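## 4. Getting second doses to people who had the first
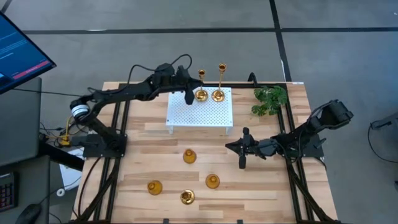
I want to spend this section on the gap between first and second doses, because it's where my own expectations went most wrong. When I started in Plillela I assumed that anyone who had turned up once would turn up again. You've found the clinic, you know the nurse, your arm was sore for a day and then it was fine. Why wouldn't you come back?

Quite a lot of people didn't, and the reasons they gave me were very ordinary. The bus from Mullari had changed its times. The card with the return date on it had gone through the wash. One woman told me she'd thought the second dose was only for people who had felt ill after the first - and having read the leaflet again, I can see how she got there!

So we tried something simple. I took 1344 adults who had had their first dose at either of the two clinics and split them by clinic. Plillela carried on as before, with a printed card and nothing more. Mullari kept the card but added a phone call in the week before the second dose was due, made by clinic staff in whichever language the person had used at the desk. I then sat down for a proper chat with 200 people from each clinic (I'd hoped for more, but harvest got in the way).

**Figure 1.** Percentage of adults returning for a second dose, by clinic and by week after the due date.

| Week after due date | Plillela (card only) | Mullari (card and call) |
|---|---|---|
| First | 41 | 58 |
| Second | 52 | 71 |
| Fourth | 63 | 79 |

As Figure 1 shows, Mullari was ahead from the first week and stayed there. I'd be careful with that, though. The clinics weren't picked at random, and Mullari opens in the evening while Plillela shuts at four. Some of the difference could easily be opening hours and have very little to do with the phone. Ospina's model, which I come back to in Section 5, would put most of it down to travel time, and I can't rule that out with the numbers I have.

What the interviews add is a sense of what the call was for. Hardly anyone at Mullari said it had reminded them of the date. They said it gave them a chance to ask something - whether they could come with a cold, whether a late dose still counted, whether they could bring their mother along. The Kinari checklist we used for coding has no heading for this, so I added one and called it "questions saved up".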